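August 19, 2026

I went to the open day at Saltari last week. They have a unit on the Trostmont estate, behind the tyre place, and I had driven past it for years without knowing what went on inside. My neighbour Brisa Orozco had a spare ticket, so I took the afternoon off.

We were sent round in groups. The first stop was a talk with slides, which was too long and mostly covered funding. After that Rocío Cuautle took us through to the work area, where black curtains hang down the walls and the bays have numbers painted on the floor mats. She asked us to mind the cables.

What they do in the bays is teach by hand. A person holds a gripper in each hand and does an ordinary job with them, and the movements are recorded so that a robot arm can be trained on them later. I had expected to see robots doing the work. Most of what we watched was people, working slowly.
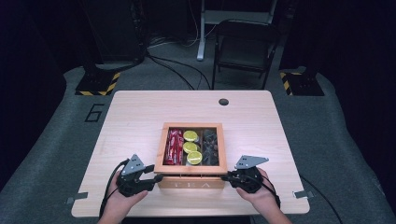

Rocío said the jobs are kept simple on purpose: sorting, packing, tidying things in and out of boxes. A new starter does the same task 100 times before anyone looks at the recordings properly. They want 3000 good ones for each task before they try it on an arm. Somebody asked whether it got boring and she said yes, so they change tasks every 25 minutes.

Visitors were allowed a go at a practice table by the door. The grippers are heavier than I thought and my wrists ached after a few minutes. The hard part is that you can't feel what you are holding. I squashed a paper cup and dropped a teaspoon twice. Brisa was much better at it than me, but she does a lot of sewing.

At the end they ran a robot arm that had been trained this way. It moved sponges from one tray to another and missed one, then went back for it. The arm was slower than I would have been.

Tea and biscuits were in the front office. Parking is poor, so use the Alvarado Road car park if you go. The next open day is in January and the sign-up sheet already had 31 names on it when we left.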